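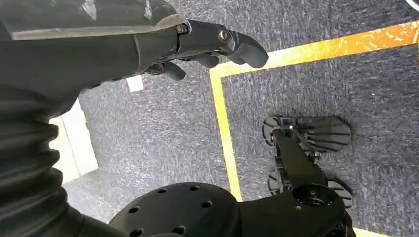 Most of my July went into collecting demonstrations, and I want to write down what I learned before I forget it. I am not a robot person by training. I came to the group from speech recognition, where the data was already there when I arrived and I only had to complain about it. Now I am the one who makes the data, and I have much more sympathy for those people. The first thing I had to learn was the floor. Our robot must stand in the same place for each episode, so there is yellow tape on the dark carpet, with a proper right-angle corner, and I check the base against this corner before I start. The wrist camera sees the tape too, together with the black fingers. In the beginning I did not like this. Malcolm Wainwright, who shares the office with me, asked if the model would learn to read the tape instead of the task. It is a fair question and I still have no good answer to it. For now I shift the table a little between sessions, so the tape and the objects do not always keep the same distance.

The task sounds very easy. There is a tray with many small compartments and there are small packets, and a packet should go into a compartment. We call the task set Cluvow, for reasons that were lost before I joined. Our goal was 200 good episodes. I planned 14 in the first morning and I finished seven. The driving was not what took the time. Between two episodes you must put everything back, write the label, check that all cameras have saved, and decide if the last one was good or bad. This last point is where we argued the most.
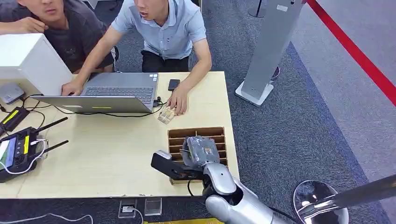
Shaimaa Ouali has a strict opinion: if the operator hesitates, the episode goes out. Senan Sheehan wants to keep almost everything, also the ugly ones, as long as the packet ends in the compartment. He says a model that never saw a correction will not know how to correct. I was on the side of Shaimaa for one week and then I changed. When I watched my own clean episodes one after another, they were all the same movement, with the same approach from the same side. I was very proud of them, and they were boring. So now we keep the hesitations, but they get their own tag, and who trains the model can decide.

Another thing is who sits at the laptop. At first I wanted to do both jobs, driving and labeling, because I thought I would be faster alone. This was a mistake. After one hour my labels became short and then they became wrong – I found "ok" written on an episode where the packet was never picked up. With a second person who only looks at the recording, you can stop after a bad one immediately and you do not discover it in the evening. A third person is also useful if they are patient.

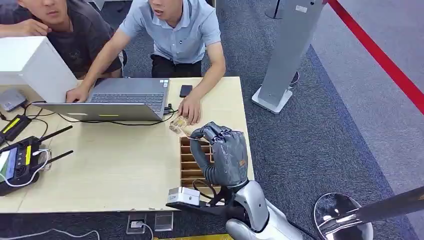 What I would change next time

I would write the rules for good and bad before the first episode, on one page, with cases. We wrote ours in the middle, and then Meifang Feng had to go through all the old episodes again with the new rules. She was kind about it, but I owe her several lunches.

I would also vary the objects earlier. A packet that was handled many times becomes soft and crumpled, and it does not behave like a fresh one. I want both kinds in the data from the start. The same goes for the position of the tray. I used to put it back very exactly each time, like a good student, and this is the opposite of what the training needs.

And I would make the sessions shorter. Two hours is my limit. After that I drive the arm as if I am angry with it, and you can see this in the curves of the joint speeds.

The next set will be bigger, 600 episodes, with more than one operator. I hope to write again when we have trained something on it. If you have collected this kind of data and you have a good way to mark half-failed grasps, please write to me. Our present tag is called "hmm", and Shaimaa wants it removed.

Recent posts
Why I stopped trusting my own labels
Notes from a visit to Lerencombe
Moving from speech to robots, part 2
Moving from speech to robots, part 1
A small script for checking dropped frames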